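3.2 Perda de massa durante o armazenamento doméstico

A perda de massa fresca foi determinada por pesagem diária durante 20 dias, em duas condições: temperatura ambiente e refrigeração. Das 1007 unidades recebidas dos mercados de Gorkevo e Narimel, 269 foram excluídas na triagem por apresentarem lesões mecânicas ou infecção fúngica visível no pedúnculo. As restantes foram distribuídas aleatoriamente pelos tratamentos, mantendo-se a proporção entre espécies em cada lote.

O modelo adotado segue a formulação de Hao (Shengli Hao, comunicação pessoal), na qual a taxa de transpiração é proporcional ao défice de pressão de vapor e à área superficial do fruto. Para o pimento, a área foi estimada por aproximação a um tronco de cone; para a banana, por um cilindro curvo de secção constante. Os produtos de pastelaria, incluídos como matriz de baixa atividade de água, foram tratados separadamente (secção 3.4), uma vez que a troca de humidade pode ocorrer no sentido inverso.

Os coeficientes de transpiração diferiram entre espécies (p < 0,05), mas não entre pimentos vermelhos e amarelos da mesma origem. Nas bananas, a perda acelerou a partir do dia 7, em concordância com o início do amarelecimento completo da casca. O efeito da origem foi significativo apenas à temperatura ambiente, com valores superiores nos lotes de Narimel.
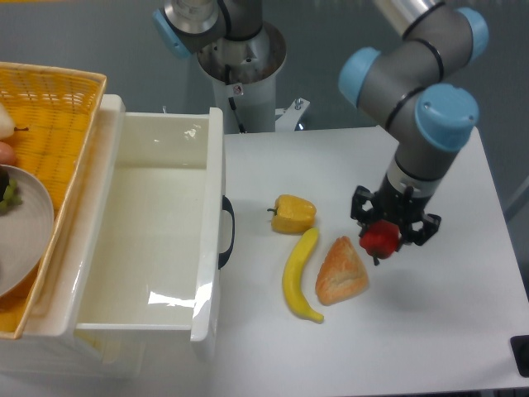

Figura 4. Pimentos vermelho e amarelo, banana e produto de pastelaria sobre tampo branco.

A interação entre origem e temperatura não foi retida no modelo final, por não melhorar o critério de informação. Os resíduos não apresentaram estrutura temporal, exceto nos lotes de Kosto usados na validação, nos quais se observou ligeira subestimação da perda nos últimos dias. Uma explicação plausível é a degradação da cutícula, não contemplada na formulação de coeficiente constante.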